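Notebook, May. Karix trial kit, entry 4

Second week with the Karix loaner. Moncombe want a yes or no from us before the trial runs out, and I would like whoever picks this up after me to have the details in one place, so this is longer than the last entry.

State of the kit as of this morning: both arms mounted, table clamped, mat down. Firmware is whatever it shipped with. I did not take the update they emailed about because I don't want the numbers changing halfway through. If we buy, do the update first and then throw out all of the calibration below.

Calibration from cold took 38 minutes. The quick start sheet makes it look like a coffee break job. Most of the time went on the wrist joint, which would not accept its zero until I backed off the horn screw a quarter turn and started again. The sheet does not mention this. The longer PDF does, in the troubleshooting table near the back, under a heading for a different joint. Wrote the page number on the inside of the box lid.

Task for today was block to plate. Pick the block off the mat, carry it over, put it on the plate, go home. Wróbel's scoring sheet again, the one we used on the Rullow demo unit, so the two can be compared. A run counts if the block ends up fully on the flat of the plate and the arm gets back to home without a fault. Touching the rim is allowed. Dropping it from height is not.

Did 60 runs in blocks of ten with a rest between blocks to let the servos cool. Ran the first set with the block lying flat, lengthwise across the mat, grooved end to the right. I kept that orientation for the whole session. Standing it up is a separate test and I have not started on it.
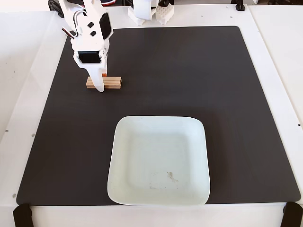 Rullow wrote back mid-afternoon to say their unit should not be compared on block to plate at all, as the demo firmware limits wrist speed and the retail one does not, and they would rather we waited for a retail unit before putting anything in front of purchasing. They also asked for our scoring sheet. Sent it. I don't mind holding the comparison back, but we had the demo unit for as long as they would lend it and those are the numbers we have. I will add a line about the wrist speed next to their column.

Back to Karix. Failures by type:

Four faults on the wrist servo, all late in a block, all cleared with a power cycle. Looks like heat to me. Longer rests helped but I did not run enough with longer rests to say so in the report.

Four drops during carry. Each time the grip was too near the end of the block and it tipped. Moving the grasp point toward the middle in the config stopped this for the remaining runs. The config file is readable and the field names make sense, which I can't say for the last two kits we had in.

Everything else scored. Placement on the plate was looser than I would like, and it drifted toward the near side as the session went on. I suspect the shoulder zero. Did not chase it.

The plate itself makes a racket if the arm comes down fast. Lowered the approach speed on the last move and that was the end of that. Cost a little time per run.

Notes on the hardware, for the buying decision:

Printed parts feel stiff enough. No cracks found when I went over the joints with a flashlight at lunch. The cables looping along the side of the arm are the bit I like least. They snagged once on a wide swing and I had to hit stop. A couple of clips would fix it, and for the price Karix ought to put clips in the box.

Gripper fingers are easy to swap, one screw. Spares come from Moncombe only, with no lead time on their page. Asked, waiting.

Support answered my wrist question the same day with a proper reply.

To do:
Redo the shoulder zero and rerun ten to see if the drift goes away.
Block on end.
Get a spares price and lead time in writing.
Log servo temperature if the bus exposes it. I think it does, the register list has an entry.
Tighten the table clamps before anyone starts, they work loose over a day.

Power off at 5:40, arms parked, supply unplugged.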